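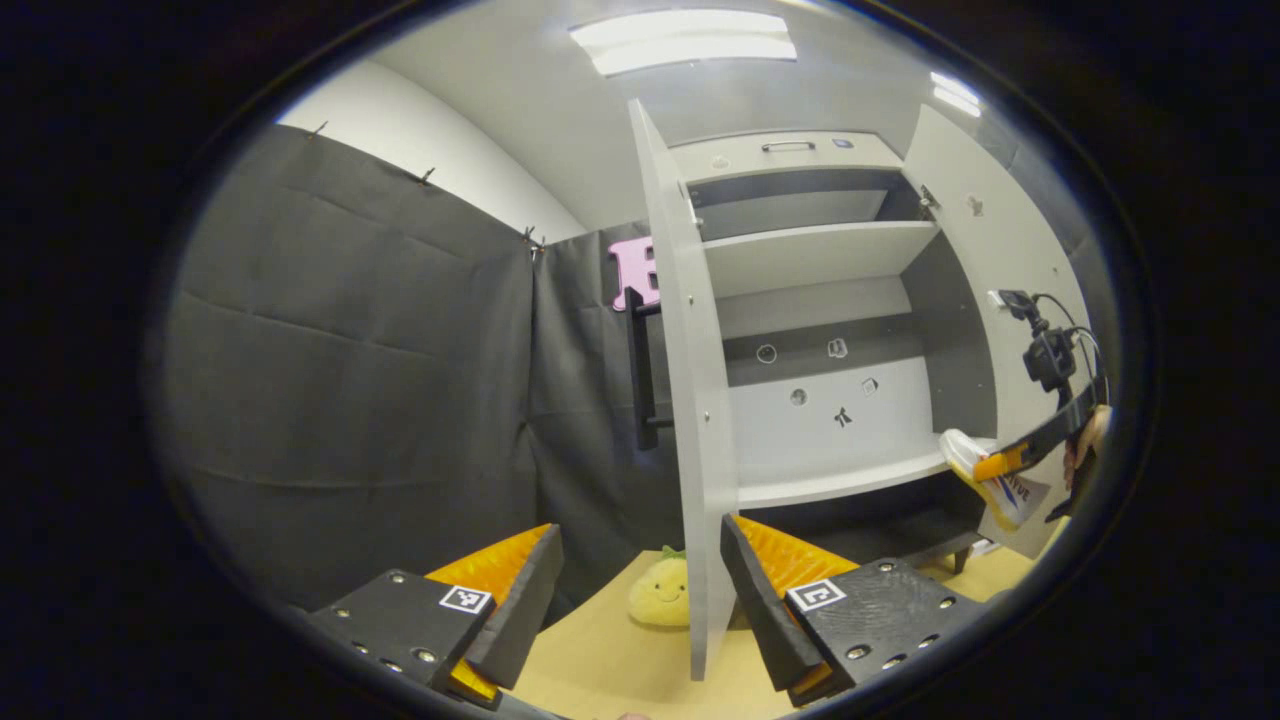

Vestdale Furniture Help Desk
Ticket 462
Product: Sostetti two-door cabinet, white
Category: Doors and hinges
Status: Closed
Opened: October

Customer, 9.12 am
We have a white Sostetti cabinet in the playroom at Park. It has two doors with open shelving behind them. The left door won't stay shut. I push it to, it sits flush for a few seconds, and then it creeps out by a finger's width. The right door is fine. If I shut the right one first the left one is slightly better, but it still moves. I bought it second-hand, so I have no receipt and no instructions. Is there an adjustment, or do I need new hinges?

Help desk, 10.40 am
Thank you for getting in touch. You don't need a receipt for advice, only for a warranty claim. Please check the following and write back with what you find:

1. Does the door still creep with the cabinet completely empty?
2. Is the cabinet standing level from side to side and from front to back?
3. Are all the screws on the door side of both left hinges tight?
4. Does the top edge of the left door line up with the top edge of the right door?

Please also send a picture of the cabinet from the front with both doors wide open.

Customer, 1.25 pm
Answers in the same order.

1. Yes. I emptied it and there was no change.
2. Level from side to side. It leans forward a little. I put a marble on the top and it rolled to the front, slowly.
3. The top hinge was tight. The bottom one had one screw I could turn by hand.
4. No. The left door is lower, by the thickness of a coin or so.

I've tightened the loose screw but the door still creeps. The only thing I put back inside was a glass jar. Picture attached. 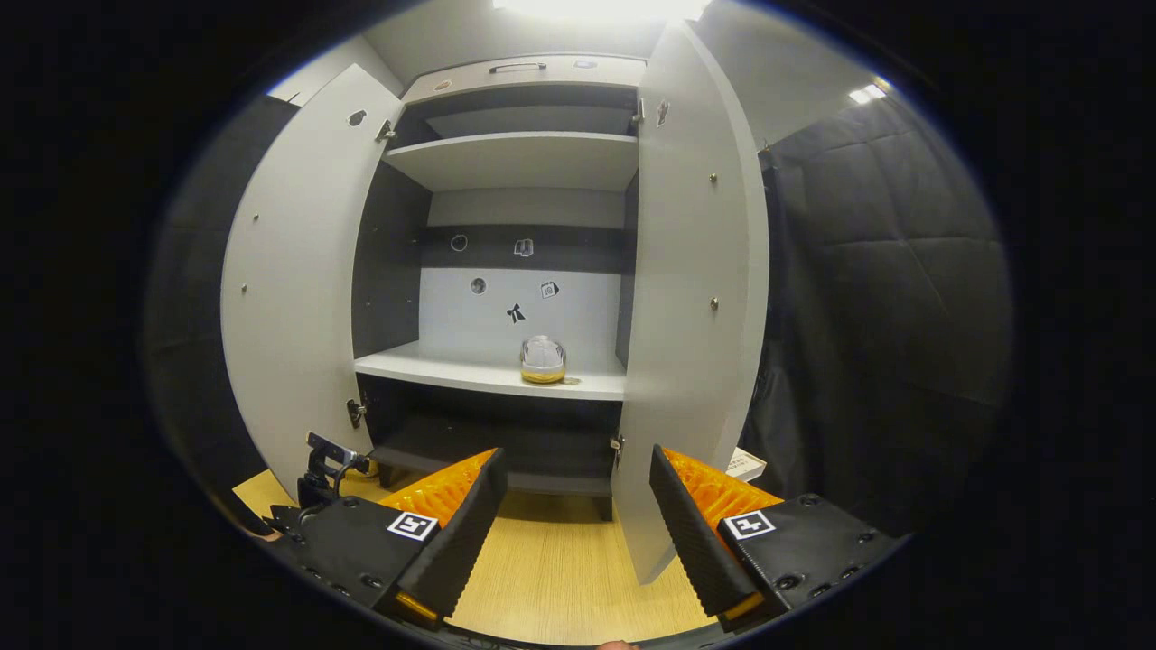 Attachment 1 – both doors open, with the jar on the middle shelf.

Help desk, 2.05 pm
Thank you, that helps. We can see an upper and a lower hinge on each door, so this is the version with two hinges per side.

A forward lean is enough to make a door drift, and a dropped door makes it worse. Please deal with the lean first. Take the jar out again before you start, and have someone hold the left door while you work on it.

Step 1. Fold a piece of thin card and slide it under the front edge of the cabinet, left and right. Use the same thickness on both sides. Try the marble again. It should stay put or roll very slightly towards the back.

Step 2. Open the left door fully. Loosen the screws on the upper hinge by half a turn. Don't take them out.

Step 3. Lift the door until its top edge is level with the right door, then tighten the screws. Repeat with the lower hinge if the door still looks low.

Step 4. Close both doors, right door first. Leave them for ten minutes and check the gap.

Use a hand screwdriver only. A power driver can strip the holes.

Customer, 4.50 pm
Step 1 done. It took two layers of card on each side. The marble stays where I put it.

Step 2 done. Step 3 was awkward with one person holding and one turning, and the first time we ended up with the left door too high and catching. Second try was better. I also did the lower hinge.

Step 4 – the left door now stays shut. The gap between the doors is wider at the bottom than at the top, but I can live with that.

Two other things while I have you. The loose screw from this morning is loose again. It turns and turns and doesn't bite. And how much can I put on the middle shelf? I'd like to keep a few jars on it.

Help desk, 5.15 pm
Good to hear about the door.

The screw hole has worn. Take that one screw out, put a wooden matchstick (head cut off) and a drop of wood glue into the hole, snap it off flush and leave it overnight. Then put the screw back in by hand. Keep the door shut while the glue dries. If it still won't hold, ask for a Clostisell hinge repair pack, part 2000, which has longer screws in it.

For the shelf, we suggest up to 1000 g, spread along its length. Keep heavier things at the bottom. Glass is better out of reach if small children open the doors themselves.

Customer, 8.35 am, next morning
Glue has set and the screw bites. I've opened and shut the left door a good many times and it hasn't moved. The card under the front is visible, so I'll swap it for something white.

I weighed the jar and it's well under the limit. The others will go on the bottom shelf, or in the kitchen.

No need for the repair pack at the moment. You can close this.

Help desk, 9.05 am
Closing as resolved. Replying to this ticket within 30 days will reopen it.

Notes on file
Cause: forward lean, left door dropped, one worn screw hole in the lower left hinge.
Fix: card under the front edge, both left hinges reset, hole packed with matchstick and glue.
Parts sent: none.
Outstanding: uneven gap between the doors, accepted by customer.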